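Table (furniture)

A table is a piece of furniture with a raised flat top, supported most often by legs, a central column or a pair of end frames. It is used for eating, writing, preparing food, playing games, displaying goods and many kinds of work. Tables differ from desks, which usually have drawers and are meant for one person, and from counters, which are normally fixed to a wall or floor.

Name

The English word comes from the Latin tabula, meaning a board, plank or flat piece. It replaced the Old English bord, which survives in phrases such as "room and board" and "board of directors." In American parliamentary use, to table a motion is to set it aside. In British use the same phrase means to put the motion forward for discussion.

History

Tables of stone and wood were known in ancient Egypt, where they were mostly small stands used to keep objects off the floor. Food and drink were often placed on large plates set on a pedestal. Board games were played on low surfaces of a similar kind.

The Greeks used light tables that could be pushed under a couch after a meal. Roman households had a wider range, including round tops on three legs and heavy marble slabs on carved supports. The Romans also used a semicircular form, placed so that diners could recline around the curved side while servants worked from the straight side.

In medieval Europe, the common dining table was a set of loose boards laid across trestles. It could be taken down after the meal and stored against a wall, leaving the hall free. Permanent joined tables became more usual in the 16th century. Extending types followed, among them the draw-leaf table, in which two leaves slide out from beneath the main top. The gateleg table, with hinged leaves held up by swinging supports, was widely made in the 17th century and was carried to the American colonies.

Factory production in the 19th century lowered prices and made matched sets of tables and chairs common in ordinary homes. Tubular steel frames came into use in the 1920s, and plastic laminate tops spread through kitchens, diners and schools after World War II.

Construction

The simplest form has a top and four legs. In a traditional wooden table the legs are joined to horizontal rails called aprons, which keep the legs square and stop the top from sagging. Stretchers may be added lower down to stiffen the frame. Pedestal tables leave more room for knees but need a wide or heavy base to resist tipping.
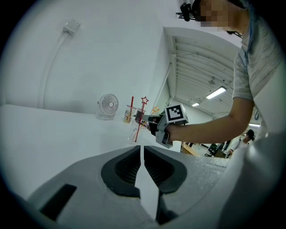
Solid wood tops expand and contract across the grain as the humidity of a room changes. For this reason they are not glued rigidly to the aprons. Makers use slotted screws, wooden buttons or metal clips that hold the top down and still let it move. A top fixed too tightly may split or cup. Plywood and particleboard are far more stable and can be screwed directly to a frame, although particleboard holds screws less well and swells when water reaches its core.

Glass tops are generally made of tempered glass, which breaks into small blunt pieces. Stone tops are durable but heavy. Marble is easily marked by acids such as lemon juice and vinegar, and is often sealed, although sealing does not prevent this kind of damage.

Size and height

Dining tables in the United States are usually 28 to 30 inches high. Coffee tables are much lower, commonly 16 to 18 inches. Bar tables stand at 40 to 42 inches and are used with tall stools or while standing. A common allowance for each diner is 24 inches of table edge, with more where armchairs are used.

Workbenches are chosen to suit the task and the height of the worker. Fine work is done on a higher surface, close to the eyes, while planing and other heavy work calls for a lower one.

Types

A folding table has legs that collapse against the underside of the top. It is used for banquets, markets and temporary seating, and is easily stacked.

A drop-leaf table has hinged sections at the sides that hang down when not in use. The Pembroke table is a small version with shallow leaves.

A nest of tables is a group of small tables in graduated sizes that slide under one another.

A drafting table has a top that can be tilted. Most have a ledge along the lower edge to hold pencils and instruments.

A refectory table is long and narrow, and takes its name from the dining halls of monasteries.

Care

Wooden tops are finished with oil, wax, shellac, lacquer or varnish. Shellac is damaged by alcohol and shows white rings where hot or damp objects have stood. Oiled surfaces mark easily but can be renewed in patches without stripping the whole top. Laminate is cleaned with mild soap and water; scouring powders dull it, and deep scratches cannot be sanded out.

See also

Bench
Desk
Tablecloth
Trestle
Workbench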